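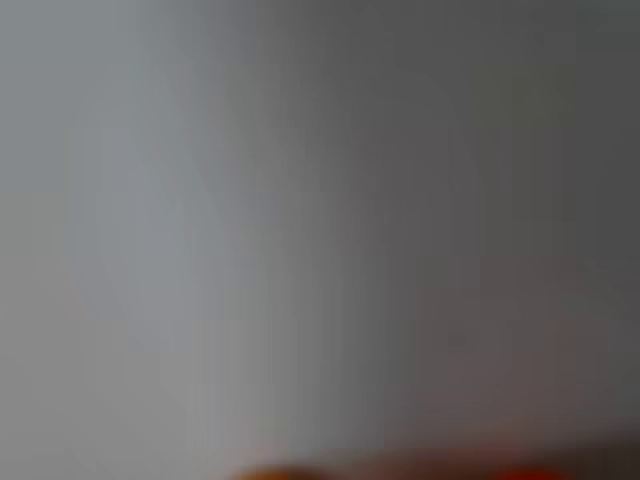
Learning to drive again at forty kilometres an hour

November 2018

When I came to live in Brandton I already had a driving licence for many years, but it was from a country where everybody drives on the other side. The office accepted my papers in May and gave me the new card the same morning. I was happy for one day. Then I sat in the car, put my hand on the door to change gear, and understood that the card did not know how to drive.

So I booked lessons. The school is called Fudutel and it has only two cars, both of them old. I paid 492 dollars for the package, more than I wanted, but the single lessons were even more expensive. My first instructor kept me in the small streets behind the harbour, where the limit is 40, and for two weeks I did not see any other road. I turned left, I turned left again, I parked beside the same bakery.

The roundabouts were the worst. At home I looked to the left without thinking, and my neck still wanted to do it. I wrote a note on my hand — LOOK RIGHT — and my colleagues at Solís laughed about it at lunch. It helped me more than the book.

Another difficulty was the language. I know the words "give way", but when somebody says them quickly, in the rain, with a bus coming, I need one second to translate. One second is a long time in a car. I asked the instructor to say only "stop" or "go", and after this we were both calmer.

Last month I drove to Virkska to visit my cousin, 400 kilometres and the same 400 back. I stopped too often and drank too much coffee. On the way home I noticed I was humming, and I had not checked the wipers by mistake even once. Well, once, at the petrol station.

I still don't like to park on a hill. My cousin says she will come here for the next visit, so I have time to practise.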